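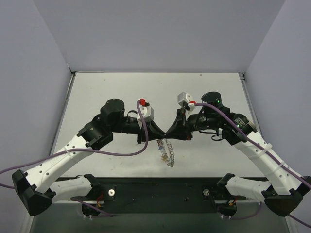

5 July 2019

Woke up before the alarm and couldn't get back to sleep, so I went out to water the tomatoes. The two plants by the fence have finally set fruit. The ones in pots are still nothing but leaves, and the leaves on the smallest have started to curl.

The street was a mess from last night. Paper shells all over the gutter in front of Mererid's place, and she was already out there with a broom when I left for work. I stopped and held the bag for her. She said the dog spent the whole evening in the bathtub and wouldn't come out for cheese.

Half the office took the day off. I got through the invoices I had been putting off since June and answered 40 emails, most of them with one line. Ate lunch at my desk — leftover potato salad and a peach. Left at four.

Ynyr called on the drive home, so I pulled over by the feed store and called him back. He wants to go down to Salinas at the end of the month to see his mother and asked if I would split the driving. I said yes. It's a long way to go with his air conditioning, so I think we should take my car, but it needs front tires first. The shop quoted me 200 dollars for the pair, fitted.

Mowed the back after dinner. Hit a sprinkler head again, the same one as last time, and had to dig it out with a trowel. The threads are stripped. I put a plug in and will pick up a new one tomorrow, along with bread, dish soap and stamps.

Read six pages of the library book and gave up. It's due Tuesday. Somebody is still setting off firecrackers down by the school. Window open, fan on.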